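Section 4: Opening your Trellach pension and moving an old one across
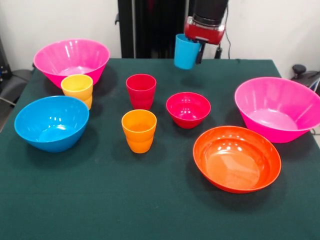
If you've come straight from section 3 you will already have your member number and your password, and that really is the fiddly part over with. Put the kettle on, find your old pension paperwork if you have it, and we'll go through the rest together. Most people get it done in one sitting, but the form saves itself after every page, so there's no harm in stopping for lunch and coming back.

Before you start

You will need your National Insurance number, the details of the bank account you'd like to pay in from, and the most recent yearly statement from any pension you're thinking of moving. A statement from a couple of years ago will do at a pinch, so long as the policy number on it is still the right one.

Opening the account

1. Sign in and choose Start a pension from the menu on the left. If you see Start a savings plan instead, you're in the wrong half of the site. Click the Trellach name at the top and you'll be taken back to the beginning.

2. Fill in your name exactly as your bank has it. Dayana Bermúdez on our helpdesk asks me to add that accents are perfectly welcome, and that the form no longer turns them into question marks (it used to, and she had strong feelings on the matter).

3. Choose the age at which you think you might like to start drawing your money. This isn't a promise and you can change it as often as you please, though it does affect which funds we show you first.

4. Pick how you'd like to pay in. A monthly payment can leave your bank on any date from the 1st to the 28th. You can add one-off sums later on, from the Payments page.

5. Choose a fund. The Skasmont Mixed Fund is already ticked, and you may leave it there or look through the full list by pressing See all funds. Have a proper read of the two-page summary for whichever one you settle on, particularly the part about charges.

6. Check everything over and press Open my account. You'll get a message with the subject line "Welcome, and what happens next". If it hasn't turned up by the following morning, have a look in your junk folder before ringing us.

Note: The value of your pension can go down as well as up, and you could get back less than you've paid in. We say this in every section, and we'll go on saying it.

Moving an old pension across

7. From your account page, choose Transfer in, then type the first few letters of your old provider's name. Some firms have changed hands over the years, so if you're looking for Hubáček, you'll find it listed under Harkness.

8. Enter the policy number, including any letters at the front and any noughts. Spaces don't matter.

9. Enter the value from your latest statement. It needn't match today's figure to the penny, and we only use it to make sure we've found the right policy.

10. Tell us whether you want to move all of it or only part. Not every provider will allow a part transfer, and if yours doesn't we'll write to you before anything is moved.

11. Read the declaration, tick the box and press Send my request. You can follow its progress under Transfers, where it will say Asked for, Agreed or Arrived.

Caution: Some older pensions come with a guaranteed income, a protected retirement age or a charge for leaving early. Once the money has moved, those benefits are usually gone for good. Please ask your old provider about them in writing before step 11, and do think about paying for independent advice if the answer is at all unclear.

Caution: Don't cancel payments into a workplace pension just to move it here. You could lose what your employer puts in.

If something doesn't look right

Message 2575 means that the policy number wasn't recognised. Nine times out of ten it's a letter O typed as a nought, or the other way about.

Message 2831 means that your old provider needs a signature on paper. Print form 34 from the Documents page, sign it in black ink and post it to the address at the foot of the form. We can't take a photograph of it, I'm afraid.

Section 5 covers naming the people you'd like your pension to go to.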